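Tendard gives its hand-held grippers a standing checkup

The crew at Tendard has been working with hand-held grippers for long enough now to know that the little things are what eat up a morning, and so this October the workshop started a proper care routine for every pair it owns. Each gripper gets a full service after 3000 cycles, with a lighter going-over before the first run of the day.
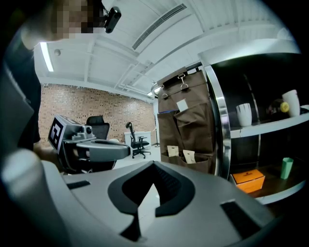

The daily check is pleasantly simple. Lenses are wiped with a dry cloth, the jaws are opened and closed a few times to feel for grit, and the printed markers are looked over for scuffs or lifting corners (a worn one gets swapped on the spot). The longer service takes nearly 80 minutes and includes new finger pads, which come from Alarcón, a supplier the team has grown very fond of over the years.

One pair has already reached 3879 cycles on its original jaws, much to everyone's delight! Tendard plans to share its checklist with the folks at Kindunico before winter.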